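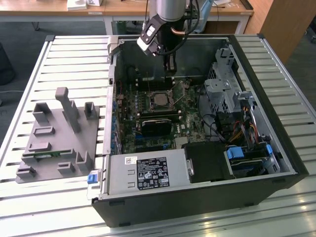

*Desktop computer with the side panel off and the lever up on the processor socket.*

# The Word "Towards"

By the second night of the Rallham talks we had agreed on everything except the verb.

The draft read, in its entirety at that stage, "The Parties [commit to] [aspire to] [note with interest] the cessation of coal burning in the river basin." I was the rapporteur, a post I'd been given on account of owning a fountain pen. My job was to write down what had been decided, and so far I had written down the time.

There were 2 delegations. Upstream had the coal, and Downstream had the water after Upstream was finished with it. We met in the Giraldo Room of the Rallham Civic Centre, which normally hosted ballroom classes and still had footprints painted on the floor. If you followed them faithfully from the urn to your chair you arrived facing backwards.

"We can't commit," said the delegate for Upstream. "Commit has a flavour."

"What flavour?" asked the delegate for Downstream.

"Of doing it."

The chair, a patient woman on loan from the fisheries portfolio, asked whether anyone had a verb that meant doing it without the flavour. She asked this at ten past eleven. I wrote down the time.

The background papers ran to 679 pages and had been flown in from three different cities, along with us. Page one dealt with aviation emissions. Somebody had used the rest of the stack to prop open the fire door, because the air conditioning had one setting, which was August, and we were well into March. The delegate for Upstream wore a scarf. The delegate for Downstream had put on a second jacket, belonging to a man who was now looking for it.

At midnight Upstream made an offer. They would accept "commit to" if we would accept "towards", so that the Parties would commit to *move towards* the cessation. Downstream asked how far towards. Upstream said that towards was more of a direction. Downstream pointed out that one could be facing a thing and walking away from it, and the whole room looked at the footprints.

We broke for sandwiches.

It was over the sandwiches that I fell into conversation with the observer from Stodstead. Every conference has observers, who sit along the wall and aren't allowed to speak, and I'd assumed they liked it that way. Stodstead has 400 residents and is the last town before the river gives up and becomes a swamp. Its observer was a retired ferry hand with a thermos. He told me the water had been in the hall twice since winter, and that they'd raised the piano on bricks the first time and sold it the second.

"Can you put that in?" he said, nodding at my pen.

I explained that I could only record what was said in session. He was an observer, and observers didn't say things in session.

"Right," he said. "And what have they said?"

I showed him. He read down the column of times, and gave me back the notebook very gently, as you might return a drawing to a child.

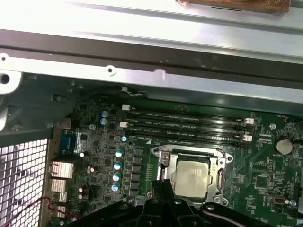 The text, when we reconvened, was handed over to the technical experts, who were meant to simplify it. They invoked the Asovitz formula, a method of drafting under which no clause may be removed unless it's replaced by two clauses regretting its removal. By three in the morning our one sentence had a preamble, an annexe and a footnote that referred to itself. I've seen the inside of a desktop computer, with its thin red and black wires running across the grille to the green board, and I remember thinking that those wires, at least, were going somewhere. Our footnote went to the annexe, and the annexe referred all enquiries to the footnote.

At four the delegate for Upstream fell asleep. His deputy, fearing that a snore might be taken as consent, lodged a formal reservation on his behalf. Downstream reserved its position on the reservation. The chair had begun to colour in the letterhead.

Then the observer from Stodstead stood up to leave. He had a bus. He screwed the cup back onto his thermos, followed the painted feet to the door, stopped where they ran out, and said to the room at large, "You could just stop burning it."

"Point of order," said both delegations, in the only joint statement of the talks.

The chair ruled that the remark had not been made. I had already written it down, in ink, and there was some discussion of whether ink could be reserved. In the end it was agreed that the sentence might remain in the record provided it was placed in square brackets and moved to the back, and so it appears in the final communiqué as item 136, between the thanks to the caterers and the arrangements for parking.

We adopted "towards" at twenty to six. There was applause. The man found his jacket.

I caught the early bus home by the river road, which was closed at the second bridge. The driver switched off the engine and we sat looking at the water on the bitumen. A few seats ahead of me somebody unscrewed a thermos.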